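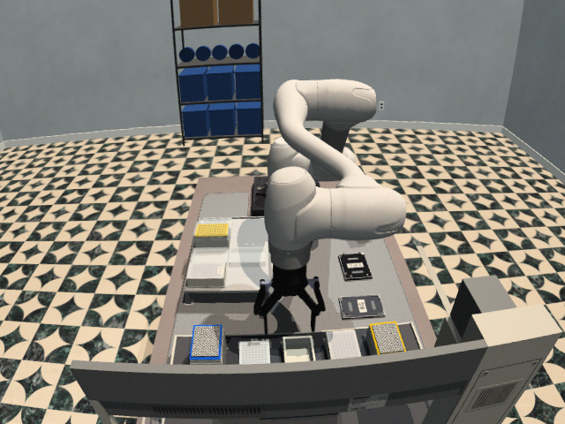
Sample labeling is the practice of marking tubes, plates and other containers so that their contents can be traced from collection to disposal. It is used in clinical, agricultural and water testing. A label usually gives a sample number, the month of collection and the initials of the collector.

History

Early laboratories wrote on glass with wax pencil. Printed paper labels came later, and the Stedley water laboratory kept a bound register of 321 numbered jars, of which 192 survive.

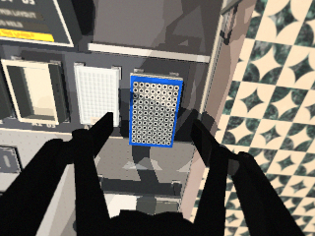
The register also recorded the shelf on which each jar was kept, a habit that passed into later card indexes. Barcodes replaced most handwritten numbers at Stedley over a period of 21 months.

Methods

Labels may be written, printed or etched. Plates are commonly marked on one short side, while tubes are marked along the length or on the cap. The Treltik system joins a row letter to a column number – B7, for instance – and adds a two-digit batch code.
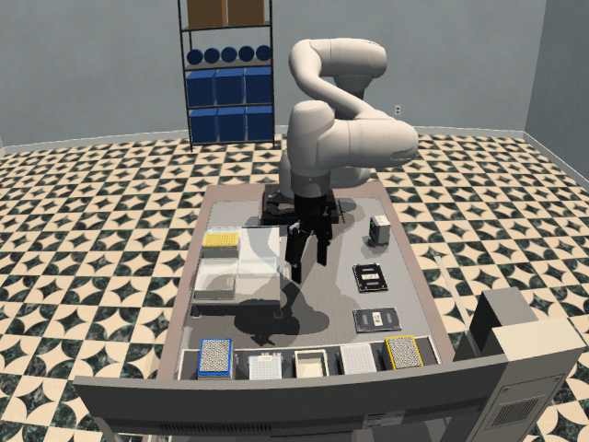
A laboratory worktable with a robot arm, computer rendering.

Errors

Most labeling errors occur when a sample is moved from one container to another. A review at Skollero traced nearly 65 percent of its lost samples to this step. Double labeling, in which both containers are marked before transfer, is widely advised.

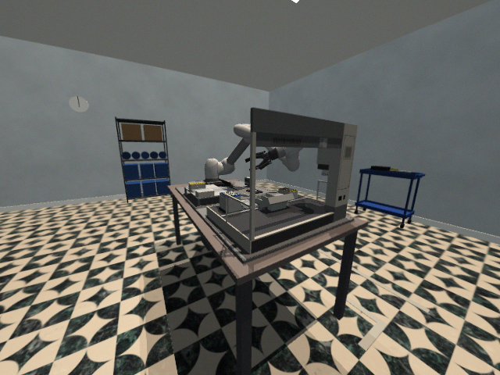 Krešimir Atanasov has objected that double labeling only moves the error to an earlier stage, and that a second reader should check each number aloud. The Matsuda handbook recommends both measures for samples that cannot be collected again.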